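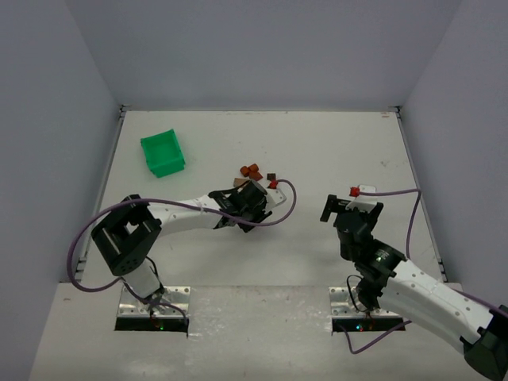

A two-arm work cell with a green bin and small pieces to be sorted.

Household tidying by robot

Household tidying by robot is the use of a machine to pick up loose objects in a home or small workshop and put them in their proper place. It includes clearing a table, filling a box with toys, and sorting small parts into bins. People do this work almost without thinking, but for machines it is still slow, and at present it is mostly done in test cells and only rarely in real rooms.

Background

Factory robots have moved parts for many years, but usually each part arrives in a known position. In a home the objects lie in any direction, touch each other, or hide one behind another. The machine must first decide where one object ends and the next begins. Pieces of similar color that lie close together, as in a group of reddish-brown blocks, are a common cause of mistakes at this step.

Equipment

Many test cells use two arms fixed at one side of a flat surface, with plain walls around it. A camera is often mounted near each gripper, so that the machine can see the object at close distance. Two arms can share the work, or one can hold a container still while the other fills it. In simple tasks the second arm often waits, and its advantage is then small.

The Kurnitz trial

The Kurnitz trial was carried out in February by the workshop firm Triltier, with control software from Fondier. The task was to put small pieces from a table into an open bin. In 1,080 attempts the machine failed 196 times. Most of the failures were pieces pushed away by the gripper before it closed. Flat pieces were more difficult than round ones. The average time for one piece was 15 seconds, while a person working at normal speed needed less than two.

The report on the trial, dated 19th December, considered the method suitable for night work in a shop, where speed is less important. It did not recommend it for homes.

Limits

A bin in a new place, a different lamp, or a soft object such as a sock can lower the results strongly. The Ondieki scale, used by some workshops to compare chores, has 8 levels of difficulty. Sorting hard pieces on a clear table stands at level two, and folding mixed laundry at level seven. No machine tested on the scale has passed level five without human help.

Cost is another limit. A cell with two arms needs a fixed place, regular cleaning of the grippers, and a person who can restart it after a fault.

See also

Bin picking
Gripper
Service robot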